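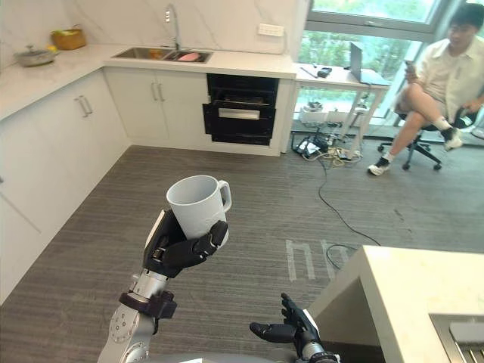

Mugs, benches and cupboards: the questions I get most

Hi, I'm Miyuki Fukuda and I look after the Zirkemcombe kitchen, which means I'm the one who answers the emails. Most of them are about mugs. I love a mug question, so please keep them coming, but have a squiz through these first in case yours is already sorted!

Can I use the grey mugs?

Yes! Please do. The light grey ones with the squared handle are everybody's favourite, mine included (there's room for a proper grip, even if you've got big hands). They get a bit wider towards the rim, so they're easy to wash right down to the bottom without wrestling a sponge in there. There's a faint raised pattern low down on the outside too, and tea drips love to settle in it, so give that part a rub with your thumb when you wash up.

How much does a mug hold?

A generous cup of tea, or a mean bowl of soup. I've never measured one. If you're baking and the recipe says "a cup", use the measuring cups in the second drawer and leave the mugs out of it. I once made a Piltham slice by the mugful and we were chipping at it for days.

I broke one. What do I owe?

Nothing for the first one, it happens. Wrap the pieces in newspaper, pop them in the bin (never the recycling) and tell me so I can put a new one on the list. Replacements come in a box that sets us back $33, so if you manage to drop a whole armful I might come knocking.

Where do the clean mugs go?

In the base cupboards under the bench, handles all pointing the same way. I know people have feelings about storing mugs upside down. I store them right way up, because I don't like the rim sitting on the shelf, and my gran did it the same way. If you come along behind me and flip them I'll probably just flip them back, so save us both the trouble.

Can I stack them?

Two high is fine. Three is a tower, and someone always reaches for the bottom one. The taper makes them look as though they'd nest nicely, and they will go in, but then the handle gets in the way and you end up with one jammed inside the other. If that does happen, put cold water in the top one and stand the bottom one in warm, then wait a minute and wiggle.

How do I get tea stains out?

Bicarb, every time. Make a paste with a little water, smear it round the inside, leave it while you do the rest of the dishes and then wipe it out with a soft cloth.

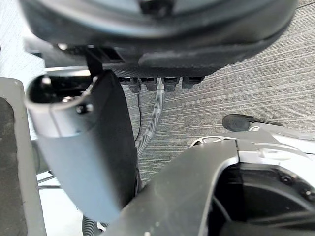 If it's a really old stain you might need a second go, and I'd leave the paste on for a good half hour that time. Please don't use steel wool! It leaves grey marks in the glaze that look worse than the tea ever did. I've tried the Udik cleaning powder as well and it does a decent job, but it smells like a swimming pool and you need to rinse about four times before your cuppa tastes right again. Lemon juice and salt works on light stains, if you happen to have half a lemon going soft in the fridge.

Is there anything I shouldn't put on the benches?

Hot pans straight off the stove, please and thank you. The benches and cupboards are white and they show everything: turmeric, beetroot, red wine, that blue food colouring from the birthday cakes. Wipe spills while they're fresh. If you've missed one, try the same bicarb paste on it, with a lighter hand.

Can we use the island for serving?

Of course. It's the best spot for a morning tea, because people can come at it from more than one side and you don't get the queue of elbows you get at the back bench. Put the mugs at one end and the milk at the other. I know it feels backwards, but it keeps everyone shuffling along. We've done 12 people that way without any spills that I heard of.

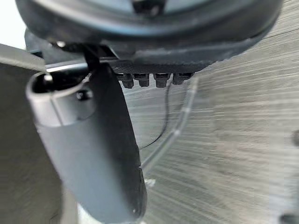
What about the fridge?

Label it or lose it. Your name and the day will do. I clear out on Tuesday mornings, and anything without a name goes, including very nice cheese (sorry again to the owner of the brie in February).

Can I bring my own mug?

You sure can, just take it home afterwards. Strays go in the Baert tub on the top shelf, where they wait for their people. There's one in there with a chipped sheep on it that's been waiting since before my time, so if it's yours, do come and get it.

Do you have decaf?

Sometimes! Look behind the flour. If you finish the jar, write it on the shopping list on the side of the fridge.

My question isn't on the list. What now?

Email me, or leave a note under the kettle. I check both, though the kettle's quicker.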